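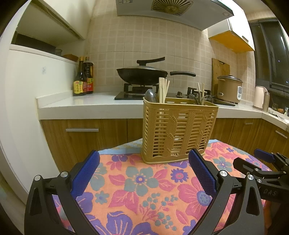 Kitchen setup: two-finger gripper with blue textured pads, utensil holder on the table.

How to budget for a hand-held gripper kit

By Lorna Evangelista

Most first budgets for manipulation work list the grippers and stop there. The grippers are the easy line. What follows is the order I use when a group at Rodbridge asks me to put a number on a home-task project before the purchase request goes in.

Step 1. Write the task list first

Put down the objects your people will handle, by name. Chopsticks, spoons and thin skewers in a slatted holder ask for something different from a pot lid or a kettle. If the smallest thing on your list is a chopstick, ask the vendor for the closing gap at the fingertips and get it in writing. Maximum opening is the figure they like to quote, and it tells you very little about cutlery.

Step 2. Decide how many units

Two-handed tasks need a pair per operator. Buy one complete spare pair for the project, plus spare fingers. Trefor Gough ran our October work without a spare and lost days waiting on a single linkage.

Step 3. Price the pads as a consumable

Finger pads wear, and they pick up oil and starch in kitchens. We change ours every 500 recordings, sooner if the texture has gone smooth. Take your planned number of recordings, divide by 500, round up, and multiply by the number of fingers in use. Then check whether the pads are sold singly or only in sets. Voviton sells sets, Fluvura sells both, and the single price is worse than it looks once shipping is added.

Step 4. Budget the place

A real kitchen costs less than a built one, but it is not free. Allow for:
Access or rental, by the day
A table at working height and a cloth to cover it
Tableware and utensils, with duplicates
Cleaning before and after
Insurance, if the building asks for it

We set aside $300 per kitchen for small items and have gone over it only once. Keep the receipts in one envelope per site. Pacita Agbayani in purchasing will want them that way.

Step 5. Storage and batteries

Ask for file size per minute of recording and work it out against your schedule. Buy drives for the full project at the start — prices on a second small order are always higher. Count chargers as well as batteries.

Step 6. Get quotes on the same terms

Send every vendor the same sheet. Ours has these lines: unit price, spare fingers, pads, calibration, shipping, lead time, warranty, and who pays return freight. Catacutan left calibration off its first quote, and it came back later as a separate charge of $131 per unit.

Lead times run up to 2 months, so place the order before you book any kitchens.

Step 7. Add the contingency last

I use ten percent on equipment and nothing on rental, where the price is fixed by the agreement. Show it as its own line. If it is buried in the unit price, it will be cut by someone who thinks the unit price is high.

The blank quote sheet is available from Remedios Sarmiento at the equipment desk.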